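How Salt Comes Out of the Sea

If you ever swallowed sea water by mistake, you know already the first fact of this text. The sea is salty, and it does not taste nice. But the salt on your table at home may come from the very same sea. How does it get from the waves to the potatoes?

Where does the salt come from in the beginning?

The salt comes mostly from stones. Rain falls on the mountains, and rain water is a little bit sour. It is so little that you can't taste it, but the stones can feel it, if I may say it like this. Very slowly the rain takes tiny parts out of the stone. These parts are called minerals. The streams carry the minerals to the rivers, and the rivers carry them to the sea.

Now you can ask why the rivers are not salty. They are, but only a very small amount. A river brings its minerals to the sea and then new rain water comes behind. The sea has no other place to send its water. The sun lifts the water up into the air, and the salt stays down. This has been going on for many millions of years, so the sea has a lot of salt now. Some minerals come also from hot springs at the bottom of the ocean.

In one liter of ordinary sea water there are 35 grams of salt. A liter is a big bottle. Thirty-five grams is like two big spoons.

What is evaporation?

This is a long word and you will need it, so let us learn it now. Say it slowly: e-vap-o-ra-tion. It means that a liquid turns into a gas and goes away in the air. When your hair dries after the bath, it is evaporation. When a puddle on the street gets smaller and smaller, it is evaporation too.

Water can do this trick, but salt can't. Salt is too heavy and holds too strongly together. When the water leaves, the salt must stay, and it begins to build crystals. A crystal is a solid thing where the smallest parts stand in a regular order, like the children in a school photo. The crystals of table salt are little cubes. Look at some grains with a magnifying glass and you will see the corners.

You can make salt at home. Take a flat dish, because flat is better than deep. Mix warm water with as much salt as will disappear in it, and pour a thin layer in the dish.

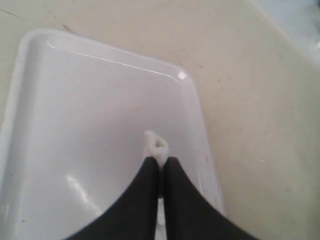 Put it on a window sill where the sun comes and do not move it. After a few days look at the edges first. There the water is thinnest, and the first crystals usually grow there. If you wait long, you get bigger crystals. If you put the dish over a heater, it goes faster, but the crystals stay small. They did not have enough time to grow. Do not eat your crystals, they have dust in them.

The salt gardens of Naciri

Many countries have places where people make salt with sun and wind only. Some people call them salt pans and others call them salt gardens. I like the second name. I visited the salt gardens of Naciri in January, when nobody is harvesting and the workers have time to talk. My guide was Fulgencio Segura. His grandfather made salt there, and his mother also.

The gardens have 200 ponds. They are not deep. A child of five could stand in most of them and the water would come only to the knee. Between the ponds there are low walls from clay, and in the walls there are small doors from wood. The biggest door is called Titgate and it opens to the sea. The second one is Sitgate, and it lets the water go to the last ponds. I asked Fulgencio what the names mean. He said he asked the same when he was a boy and his grandfather told him to go and sweep something.

The work goes like this. At high tide Titgate is opened and sea water runs into the first big pond. There it rests, so the mud can sink down. Then it goes to the next pond, and to the next. In every pond the sun takes some water away, so the water that stays is more salty than before. Very salty water has its own name, which is brine.

Before the brine is ready, another mineral falls out of it. It is called gypsum. People don't want gypsum in their soup, so it is left behind in the middle ponds. Only after this the brine may go through Sitgate.

In the last ponds the salt crystals grow on the bottom. The workers pull them together with long rakes and make white hills, which must drip for some days. In the best summer of Naciri they took 932 tons of salt. In a rainy summer it can be less than half, for rain is the worst guest in a salt garden. One strong rain in August can melt the work of three weeks.

The flower of salt

On warm evenings with little wind, something special can happen. A very thin skin of crystals swims on top of the brine. It is called the flower of salt. It is collected by hand with a flat tool, and it must be done the same evening, or it sinks. It costs much more than the other salt. Fulgencio gave me a small bag, and I think it tastes like salt, but it makes a nice noise between the teeth.
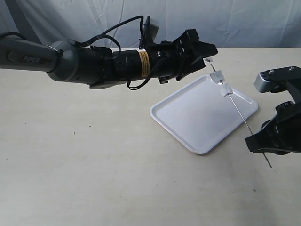 Why is some salt gray or pink?

Pure salt has no color, and in a heap it looks white. When there is a bit of clay in it, it becomes gray, and when there is a bit of iron, it can become pink or red. Pink salt usually does not come from a salt garden. It is dug out of the ground, in places where a sea dried up a very long time ago.

Who lives in such salty water?

Fish can't live in the last ponds. But there are very small shrimps, not longer than your fingernail, that like salty water. There are also tiny living things that paint the ponds orange and red. The shrimps eat some of them, and flamingos come to eat the shrimps. The pink color of the flamingos comes from this food.

Words to remember

Mineral: a natural material that you find in stones and in the ground.
Brine: water with very much salt in it.
Evaporation: when water goes into the air as a gas.
Gypsum: a soft white mineral. It is used for plaster on walls.

Text: Inger Blöndal
October 15, 2018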